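Notes for the Mandden robotics club — two-arm card task. Read before Wednesday, we only get the bench 4 till late and half of last time went on setup.

## What you need

- both arms bolted to the front rail, plates tight
- wrist cameras plugged in BEFORE you start the Indata logger
- card holder, the flat leather one. Sleeves inside get flipped one at a time
- towel for the floor panel, fingerprints show up on the marble pattern and confuse the tracker

## 1. Home the arms

Power on left, then right. Wait for the boards at the front to light up. Don't hold the arms while they home, they will win.

Bring both grippers to the middle, jaws facing, small gap between them. If they touch, back the right one off and save again. Check the cables arch up over the wrists — a cable that drops under the forearm will snag on the first big reach.
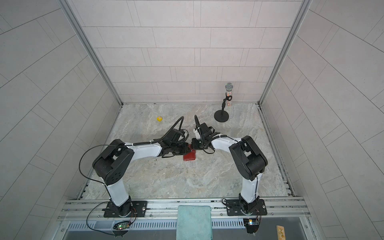 *Both grippers at the middle, facing each other.*

Leave the cube and the mic at the back where they are. They're in the calibration file and moving them means doing the lot again.

## 2. Set the wrist view

Open the camera tab in Wukine (our control script, it's on the club drive). Set exposure by hand, auto goes mental over shiny plastic. You want:

1. finger tips visible at the bottom of the picture
2. the stitching on the cover sharp enough to follow
3. glare kept off the sleeve edge you're going to grab
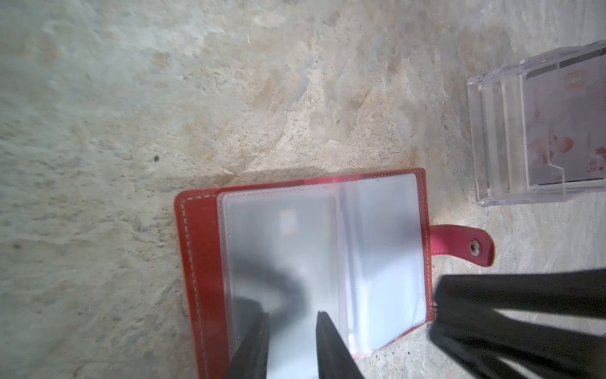 Once exposure is locked, write the number on the whiteboard. Default is 306, fine for most days, too bright if the blinds are up. Drop it in small steps until the sleeve edges come back.

Frosted plastic is the hard bit. The model looses the edge when it blows out to white, then the gripper closes on nothing and you've wasted a run.

## 3. Two-handed hold

One arm pins, the other works. Left pins by default.

- lower left until the jaw is just over the edge of the card
- right comes in from the other side, fingers low
- close SLOWLY, speed 64 max
- watch both wrists, not the screen

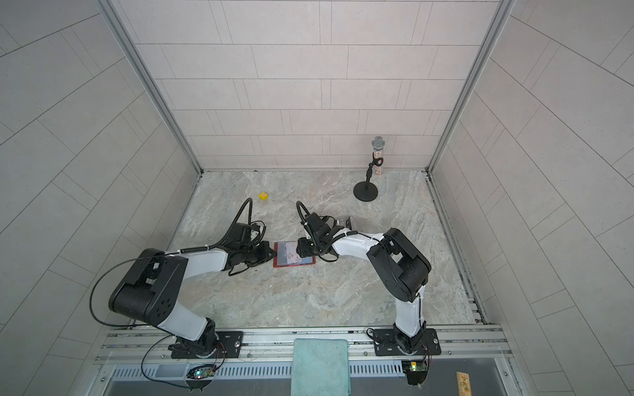 Photo: Ní Mhurchú Robotics Lab, bench camera

If the holder slides, too much push from one side. Open both, re-centre by hand (arms paused!!) and go again. Don't try to fix it mid-run, the log ends up useless.

## 4. Log it

Name the run, tick pass or fail, one line on what went wrong. Fails count too so dont delete them. We need 2,000 runs by July for the regional entry and we're behind.

## Shutting down

Arms to rest pose, then power off. Towel goes back over the rail. Copy the logs to the drive — the bench machine gets wiped overnight.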